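Progress report to the Zonddale programme board
Project: Hurnwood two-arm planning and control software
Period ending Jun 30, 2018
Prepared by Meenakshi Solanki, with sections from Hok-lam Lo and Ashwin Kartha

12 shares | 4 comments

Summary

Work on the shared-table planner is on schedule. The perception module is three weeks behind. No change to the budget is requested. The planner, which we call Setia, now handles both arms in one process, and the old arrangement of two planners passing messages to each other was removed in May. That removal took longer than planned but has made the logs much easier to read.

Planning

Setia plans for both arms together when their paths could meet over the table, and separately the rest of the time. Deciding which case applies was the main piece of work this period. The first version used a fixed line down the middle of the table and was too cautious – one arm often waited while the other was nowhere near it. Hok-lam replaced the line with a swept volume check on the full arm, elbow and wrist housings included. The check runs before each move and again if the target changes part way through.

We ran 627 simulated trials of the new check on the Marchal test set. There were no contacts between the arms. In 40 trials the planner gave up and returned both arms to their rest positions. Most of these were cases where the target lay close to the far edge of the table and the second arm had already been given the nearest approach. Hok-lam is adding a step that lets the planner swap the two jobs before giving up.

Simulation and rendering

The simulator now renders each trial with cast shadows and a textured floor. Previously it used flat lighting, and the detector trained on those pictures took shadows on the tabletop for objects as soon as the lights were changed. The room, the table and the arm positions are read from a single settings file, so the planner and the renderer can no longer disagree about where a pedestal stands. 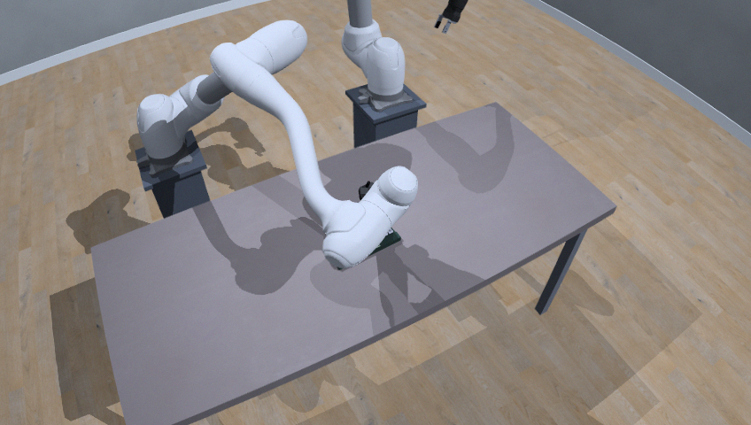 How does the software keep track of an object when an arm blocks the view of it?
It keeps the last good position and marks it as old. The planner may still move towards an old position but may not close the gripper on it until the detector has seen the object again or the wrist has reached a set checking pose.

The rule is simple and it costs time. Ashwin measured the delay and found that the checking pose is the larger part of it. He is trying a shorter movement that only tilts the wrist. Results will be in the next report.

Perception

The detector is the part that is behind. Bohumila Tóth moved to the driver work for three weeks when the joint controller began dropping commands, and the labelling tool was left half finished. She is back on it now. The tool can load a rendered trial and write out labels for every visible object, but partly hidden objects still get a box drawn for their full size, as if the arm were not in the way. This has to be fixed before we retrain.

Control

The dropped commands were traced to a queue that filled up when both arms were sent new paths in the same cycle. The queue now rejects the older path and reports it. Kwan-ho Yang has written a regression test which sends paths to both arms at the highest rate the controller accepts, and it runs every night.

Risks

The main risk is the gap between simulation and the real cell at Hurnwood. All figures in this report are from simulation. Access to the cell is booked but depends on the safety inspection, and we have no date for that yet. If it slips again we will carry on with rendered trials and move the hardware comparison into the following period.

Next period

Finish the job-swap step in Setia and rerun the Marchal set. Correct the labels for hidden objects and retrain the detector. Agree the list of hardware trials with the Hurnwood site team – Meenakshi has sent them a draft.

4 comments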